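The Slow Pot of Beans

In my first winter in Draden I did not know how to buy beans. At home we had them always from the same sack, and my grandmother decided everything: how much, which pot, when to salt. Then I moved to a flat with two electric rings and a supermarket downstairs, and for a long time I ate beans only from the tin. There is nothing wrong with the tin. But one evening I opened one, tasted the liquid, and it tasted mostly of metal and sugar, and I became homesick in a very exact way.

So I began again from dry beans. I made many mistakes, and some of them I would like to save you.

The first was age. Dry beans look as if they could wait for ever, and shops treat them so. A bean that has been on the shelf for three years will never become soft, whatever you do to it. It will break, the skin will come off, and the inside will stay like chalk. Now I buy mine at the Saturday-style market in Brisell, at the Figueiredo stall, where the harvest year is written on a card above every sack. They sell a small white bean, a brown speckled one and a large flat one they call butter bean. If you cannot find a place like this, choose a shop where many people buy beans. It is the best guarantee.

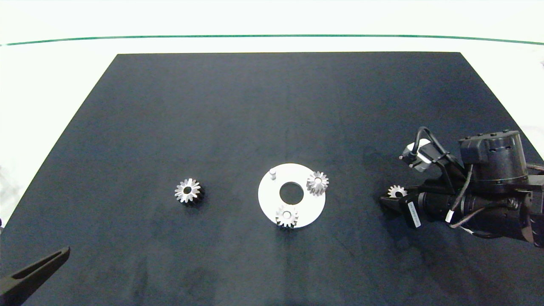

The second mistake was salt. My grandmother believed that salt makes the skin hard, and I believed her until I was a grown woman with my own kitchen. Then I tried both ways with the same beans. The ones soaked in salted water were softer, and they had taste all the way to the middle, while the others tasted of salt on the outside only. I use one level tablespoon for each litre and a half of cold water and leave the beans overnight. In the morning I throw this water away and rinse them well.

A few words about the pot. I have a heavy one from Hustar, bought second-hand, with a chip on the lid. A thin pot is also possible, but you must stir more often and keep the flame very low. What matters is that the water hardly moves. When it boils strongly, the beans knock against each other and you get soup. I bring everything to a full boil for ten minutes, and with red kidney beans you must never skip this step, they can make you ill. After that I turn the heat down until I see only a bubble here and there.

Into the water go half an onion, two bay leaves, a whole garlic head cut across, and a good amount of olive oil. I was shy with the oil in the beginning. Now I pour until it covers the surface with a thin gold layer. At the end it joins with the starch, and the broth becomes almost creamy.

How long? Fresh white beans can be ready after 45 minutes. The speckled ones need 90, sometimes more. I taste five beans, never one, and if one of the five is still hard, we wait. Tomatoes, lemon and vinegar must stay out until all five are soft, for the acid stops them from cooking further.
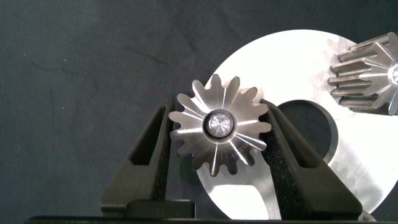
What to do with the pot

On the first day we eat them plain, in deep plates, with their broth, black pepper and toasted bread. My children add grated cheese and I have stopped arguing.

On the second day they are better. The broth has become thick, and I warm it slowly with chopped greens, chard or the outer leaves of a cabbage, and a spoon of vinegar just before serving. If some sausage is in the fridge, it goes in as well, fried first in slices.

On the third day there is usually one cup left. I crush it with a fork in a hot pan with oil and a little chilli and put it on bread under a fried egg. If you prefer to freeze it, keep the beans covered with their broth, or they dry and split.

The cost I calculated once, in June, when my sister did not believe me. A pot for the whole family, with onion, oil and bread, was cheaper than two sandwiches at the station in Brisell. She still buys the sandwiches, but she took a jar of beans home with her.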